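2024-05-15

Second day at the Tusdale office on the question Gunārs put to me in March: can a machine do the small end-of-day chores yet, desk clearing in particular. My short answer for him is "parts of it." The long answer has to be in the report, so I am sorting it out here first.

## Where the numbers stand

Gestach logged 362 attempts before I arrived. I threw out 117 of them, all from before the camera calibration was redone, and will not mix the two sets. Anatole thinks I am being strict. He may be right, but the grasp offsets in the early runs drift by a centimeter or more and I can't correct them after the fact.

What holds up in the remaining runs:

- Rigid items with a clear outline, lying apart from each other: dependable, slow.
- The same items touching: the arm tends to push one while closing on the other.
- Paper flat on a surface: poor. A person slides it to the edge and pinches. The arm tries to pick from the middle.
- Cable: no useful success at all.

Cycle time for one item is 20 seconds when nothing goes wrong. I could clear most of a desk while it does two pens. Speed is the least of my worries, though. A slow machine can work at night.

## The desk

I spent the late morning working out what "tidy" would mean for an ordinary work surface, step by step, as I would write it for a new hire. It is harder to write than expected. "Put the cables away" hides at least four decisions: which ones are live, which end to free first, where the loop goes, and when to stop.

The three little white cylinders with the black ends ought to be the easy part. They can roll, which the planner doesn't model, but they lie clear enough of the wiring for a first try. The thin white cable is the opposite. It is looped on itself, some of it runs back to the partition, and a clear sheet lies partly under it. The depth sensor has missed clear plastic in every test so far, so as far as the software knows, there will be nothing there.

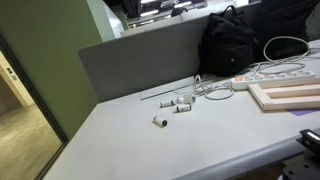 ## Order of work

I settled on a sequence after lunch:

1. Cylinders first, singly, nearest one to begin.
2. Wooden frame next. The pale bars give good contrast and there is an open center to grip from. Purple paper under one edge, so lift, don't drag.
3. Purple paper by suction, if the Urbonaitė cup arrives.
4. Power strip stays put.
5. Bags stay put. Soft, dark and far too big for this gripper.
6. Cable by hand.

Anatole objected to item 6 on the grounds that it is most of the chore. I agree with him and left it in. Gunārs wants a yes or no for the Luverville site, and what I can offer is a split: machine for rigid pieces, person for anything that bends.

Budget for the next block is 200 attempts. I plan to spend half on the cylinders with varied spacing and the rest on the frame and paper. Must remember to log rolling as its own failure type instead of lumping it in with missed grasps.

Still open: whether a part counts as "cleared" when it is in the bin but upside down. Ask Anatole before the next run.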